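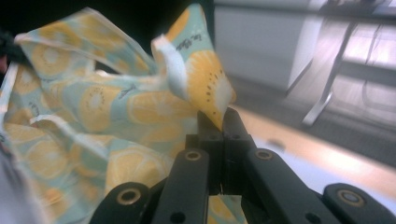

My bags never stay folded, they open again in the drawer like flowers, wrote a reader under my page on kitchen drawers, and she asked if there is a way without buying rubber bands. There is. I fold all my thin shopping bags the same way now, with no band and no clip, and it takes less than a minute for each one when the hands know it.

The method is for the thin bags, the kind with a light and slippery cloth and a narrow binding sewn on the edges. For thick cotton bags it makes a big hard lump, so for those please look at the last part.

What you need

A table or any flat place, longer than the bag when the handles are stretched out. The bag should be clean and fully dry. If you wash it by hand, hang it by the bottom corners, not by the handles, so the water does not collect in the seams. I do not iron mine. The one time I tried, on my Juseo bag, the cloth became wavy near the binding and it stayed like this.

Before you fold

Turn the bag upside down over the sink and shake it. Receipts, onion skins and small coins like to hide in the bottom corners. Then put your hand inside and push both corners out with your fingers. Many people skip this and later they wonder why the packet has a hard ball in the middle.

If the bag has a print with lemons or big flowers, do not try to match the pattern. Follow the binding. It is the only straight line you can trust on such a cloth, and on a busy print the white edge is also easy to see.

Folding, step by step

Step 1. Lay the bag flat with the handles pointing away from you. Put the two handles one on top of the other. If there are side folds (the bag gets wider when you fill it), push them inside so they lie flat between front and back.

Step 2. Smooth the bag with the side of your hand, from the bottom up to the handles. Always in this direction, so the air goes out through the opening. Going the other way you make a balloon.

Step 3. Fold the left side to the middle, then the right side to the middle, and then close it like a book. Now you have a long strip. For my bags the strip should be as wide as my palm. If yours is much wider, fold it lengthwise one more time.

Step 4. Take the bottom end of the strip and fold the corner over to make a triangle. The bottom edge must now lie exactly along the side of the strip.

Step 5. Turn this triangle up, straight, away from you. Then turn it across, then straight again. Keep it tight — this is the part where it becomes loose if you are talking on the phone. You are going from the bottom of the bag towards the handles.

Step 6. Stop when only a short tail is left. The tail is made of the handles. Fold its loose corners in so it has a point.

Step 7. Push the tail into the pocket of the triangle. There is an open slot on one side, you can feel it with your thumb. Push until nothing is hanging out, then press the packet flat between your two hands.

When it does not work

The triangle is crooked. Usually the strip was not the same width everywhere. Open it and go back to step 3.

The tail is too short to tuck. You made one turn too many. Undo the last turn and try again.

The tail is too thick. This happens with wide handles. Before step 3, fold the handles down onto the body of the bag, and leave only one of them sticking up. It looks a bit strange but it holds.

The packet opens after some days. The cloth is probably very slippery. My bag from Pană was like that, and I only had to press it under a heavy book for one night.

Keeping them

I stand the triangles in a low box, in a row, with the long side down. My box was for Hirnora tea and it holds 25 bags, which is more than I should have. Two of them live in my coat pocket and one stays in the car. When I come home and empty the shopping, I hang the bag on the door handle and fold it after dinner. If I put it in the drawer as it is, it stays there as it is until spring.

For thick cotton bags

Fold in 3 lengthwise, put the handles inside, and roll from the bottom. Then stand the roll in a jar or behind the flour. A canvas one from Jorkeck, which is my biggest, I do not roll at all. I keep the potatoes in it.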